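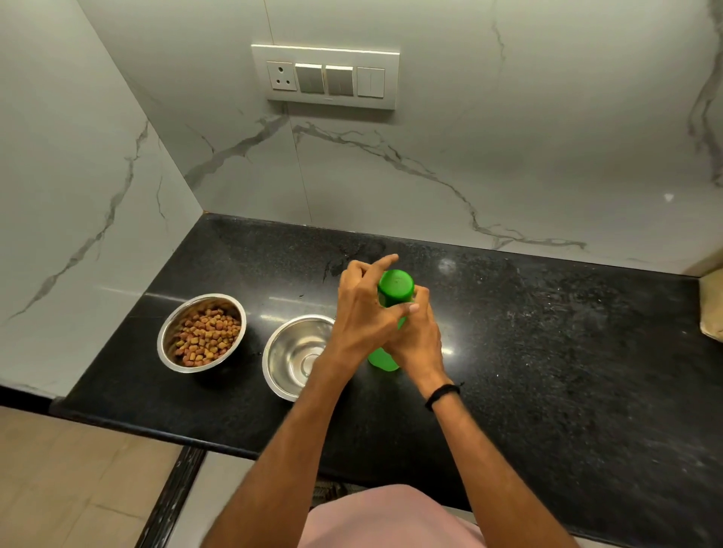
Kitchen counter in black granite, Hesitico.

Progress report to the Salminen fund, March to June
Project: Family recipes of the Grernuron valley
Prepared by Hastutari

In this period we continued to collect recipes which families know by heart but have never put on paper. The plan was to visit 18 households before the end of June. We have visited all of them, and with three we made a second visit, as the older family members were tired the first time and we did not want to push.

We now have 40 recipes in clean written form, with the local names of the dishes kept next to the English names. The target for the whole project is 100. We are a little behind the plan, mainly in the baking part. Many of the breads depend on a sourdough that is fed in a certain way, and the families explain this by feel. To write "until it is ready" does not help a reader, so we are going back with a scale and a clock.

The spelling of dish names is still open. The two sides of the valley write the same soup differently, and both sides have sent us letters. For the moment we print both forms.
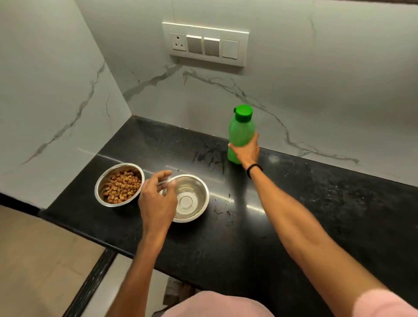

One reader of the test booklet wrote to us that the recipes were clear but the print was too small to follow while cooking, and asked if we could leave more white space for own notes. We agree with this. The next version will have larger letters and an empty half page after each recipe.

Costs
Travel was lower than expected, as we could share rides in April and May. Printing was higher - the paper price changed after our first offer. We ask for your permission to move 40 euros from travel to printing. No other changes are needed.

Next steps
From July we will finish the bread recipes and start on preserves, when the plums come in. The contract with the printer in Hesitico is still not signed. We will send you the corrected booklet together with the next report, in October.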